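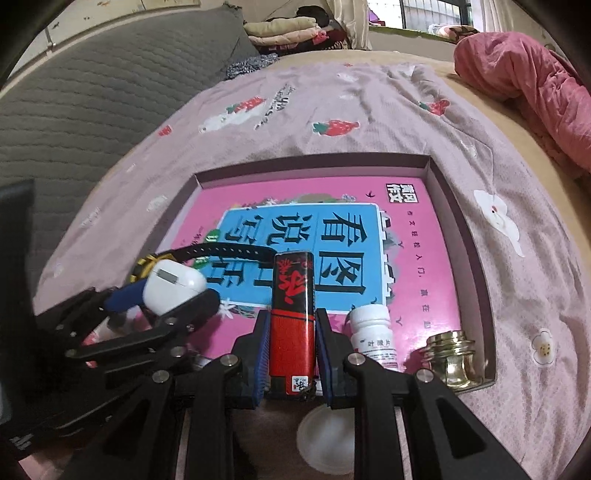
*A Chinese composition book with a bright pink cover, in a shallow tray.*

I read the news on my phone before I get out of bed, which my sister says is a terrible habit, and she's probably right. So one morning in August I was lying there when the ferry story came through. A boat out of Kumavstead had gone down in the night with 37 people aboard, and 8 of them were dead. By breakfast I'd seen the same crying mother on four different sites. I still don't know her name, because no one had bothered to ask her (or they asked and cut it).

I think we should leave families alone for the first day. There, I said it! Lenuța Ene, who ran the night desk at the Gaber paper when I was starting out, used to make us wait until a relative called us back. We lost stories that way, plenty of them, and I grumbled as loud as anyone.

Telmo Garrido and I have been arguing over this for weeks. He covered the Olisari mudslide and he says some people want to talk right away, that it helps them to say out loud who their brother was. Fair enough. I've met people like that too. But there's a big gap between picking up when a widow calls and parking a van on her lawn, and I counted over 400 comments under that ferry video, most of them about her coat.

What I'd like to read is the piece that comes a month later. Who inspected the boat? Why did Grerirell, the operator, get its license renewed in the spring? I went looking last night and found one short item, 357 words, way down under the football scores.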